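Ernside Allotment and Garden Society
Minutes of the April meeting, held in the upstairs room at Selden House, 7.30 pm

Present: 9 members, which is a quorum, and a dog, which is not.

1. Minutes of the last meeting
Agreed, after the word "shouting" in item 6 was changed to "discussion".

2. Matters arising
The lost key to the bottom gate has been found in the bottom gate.

3. Water
The water bill came to £338, up £43 on the same quarter last year. Plot holders on the top row said the bottom row leaves its taps running. Plot holders on the bottom row said water runs downhill. It was agreed to write to Undix, who fitted the standpipes, and ask what a new washer costs. The secretary pointed out that this was also agreed last April. The letter will be sent this time.

4. Metalwork for the shed
A member had brought details of ribbed metal sheeting as a possible way of patching the shed roof.
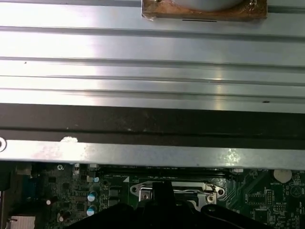 Item 4: ribbed metal panel, silver.

Views were mixed. One member thought the glare would upset the pigeons and was asked whether that was an objection. Another wanted to know why the shed could not have felt, as it has always had felt, and was reminded that it has also always leaked. Deferred until somebody has measured the roof.

5. The waiting list
There are 50 names on the list and no vacant plots. Plot 9 is still let, though the only thing being grown on it is couch grass. A second polite letter will go out. The first polite letter was felt to have been too polite.

6. Records
The list, the rent book and the plan of the site are all kept on one computer, and the plan exists nowhere else apart from a tea towel printed for the jubilee.
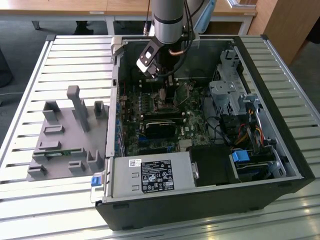

It was agreed that copies should be made and kept at two separate addresses. A proposal to go back to the card index was put to the vote and lost by one, the proposer having gone downstairs to move his car.

7. Summer show
The Sfakianakis Cup for onions will be judged by weight again this year. Last year's trial of judging by "character" will not be repeated. Entries for marrows must fit through the door of the hall without help.

8. Any other business
The compost heap is too hot. The compost heap is not hot enough. Both remarks were noted.

The dog was sick at 9.10 pm and the meeting closed at 9.11.

Next meeting: May, same room, windows open.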